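Hefeteig über Nacht im Kühlschrank führen

Wer morgens frische Brötchen will und nicht um vier aufstehen möchte, setzt den Teig am Abend an.
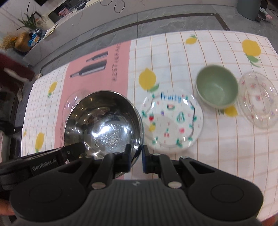 Angus Tosh fragte unter der ersten Fassung dieser Anleitung, ob die Hefemenge nicht zu klein sei, bei ihm tue sich in den ersten zwei Stunden gar nichts. Das ist normal. Bei kalter Führung arbeitet die Hefe langsam, und der Teig darf beim Einräumen in den Kühlschrank noch fast so aussehen wie direkt nach dem Kneten.

Zutaten für 9 Brötchen
500 g Weizenmehl Type 550
320 g kaltes Wasser
10 g Salz
3 g frische Hefe
1 TL Honig

Teig ansetzen
Hefe und Honig im Wasser auflösen. Mehl zugeben und nur so lange rühren, bis kein trockenes Mehl mehr zu sehen ist. 17 Minuten abgedeckt stehen lassen, dann das Salz einkneten. Von Hand dauert das acht bis zehn Minuten, in der Maschine fünf auf kleiner Stufe. Der Teig klebt anfangs etwas. Kein Mehl nachgeben.

Dehnen und falten
Den Teig in eine leicht geölte Schüssel legen. Sie sollte mindestens doppelt so viel fassen, wie der Teig jetzt einnimmt. Nach 30 Minuten den Rand mit nassen Fingern anheben, nach oben ziehen und zur Mitte klappen, einmal ringsum. Nach weiteren 30 Minuten wiederholen.

Kalt stellen
Schüssel gut abdecken und bei 5 bis 6 Grad für 10 bis 14 Stunden in den Kühlschrank stellen. Ist der Kühlschrank wärmer, reichen acht Stunden. Mit Roggenanteil (bis 100 g) verkürzt sich die Zeit ebenfalls etwas, dafür braucht der Teig 15 g Wasser mehr.

Formen und backen
Teig auf die bemehlte Arbeitsfläche kippen, in neun Stücke teilen, rund schleifen und 45 Minuten unter einem Tuch ruhen lassen. Inzwischen den Ofen auf 230 Grad Ober-/Unterhitze vorheizen, ein leeres Blech unten mit hinein. Brötchen einschneiden, einschieben und eine halbe Tasse heißes Wasser auf das untere Blech gießen. Nach zehn Minuten die Tür kurz öffnen, den Dampf ablassen und weitere acht bis zehn Minuten backen.

Eingefroren halten die Brötchen etwa zwei Monate. Zum Aufbacken gefroren bei 180 Grad für acht Minuten in den Ofen geben.

Letzte Änderung: Dezember 2022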